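Blog > Sleep > Odds and ends

Waking at 3 and what I've tried

Right, quick one before work. I said I'd write up the sleep thing and then didn't for weeks, so this is it, in no particular order, typed with toast in one hand.

Background for anyone new. I fall asleep fine. Always have. Head down, gone. Then at ten to three, bang, wide awake and running through every email I've ever sent. Been going on since the clocks went forward. GP was kind, did bloods, bloods fine. Gave me a leaflet. The leaflet said to avoid stress.

So. Things tried.

Magnesium. Took it for the whole of the summer holidays. Nothing, apart from an upset stomach, and I'll leave that there.

No coffee after lunch. This did help a bit, I'll admit it, though I was vile to live with for the first week. Still doing it. Tea I'm keeping, don't write in.

The Flellum app. Free for a fortnight then they want money. A man with a very slow voice tells you to picture a lake. I got cross with the lake. Also it sends you a score in the morning, and if you've had a bad night the last thing you want is a mark out of 300 for it. Deleted.

Phone out of the bedroom. Hard. Bought a Drikmont alarm clock off the market, the sort with proper hands, and then lay there listening to it tick. It lives in the bathroom now with the door shut and I can still hear the alarm, so that works. Much better on the whole. I hadn't realised how much I was checking the time on my phone and then doing sums - if I drop off now I get four hours, if I drop off now I get three and a half. Awful habit. Stop doing the sums if you do the sums.
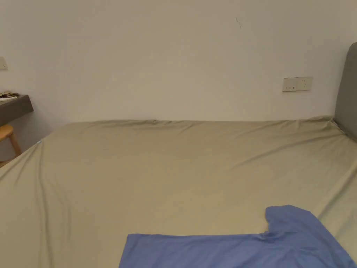
Carys Probert

Getting up. This is the one that everybody tells you and I refused to beleive. If you're still awake after a good while, get up. Go downstairs. Keep the big light off. I sit on the bottom stair with a blanket and read something dull - currently the history of the Camska canal, borrowed from my dad, who thinks I'm enjoying it. Two chapters is the most I've ever managed. Then back up and usually off again. Not every night. Most nights.

Cooler room as well. Window open a crack, heating off at nine. My other half complains but he'd sleep in a skip so his vote doesn't count for much. Changed the bedding over to plain cotton too, the old stuff was like sleeping in a crisp packet.

What hasn't helped at all: lavender, warm milk, counting anything, wine. Specially wine. Out like a light and then awake even earlier with a mouth like a doormat.

Where I am now. Still waking up, but I don't mind it so much, and I think the not minding is most of it. Last week I slept straight through on 2 nights running and told everyone at work, who were not as pleased as I'd hoped.

Going to try the evening walk thing next, a few of you mentioned it in the comments. Will report back if the rain ever lets up. Must go, bus.

Recent posts
Soup, again
The Ngata coat: a year on
Why I gave up on the allotment
Dad and the canal books
October jobs I am ignoring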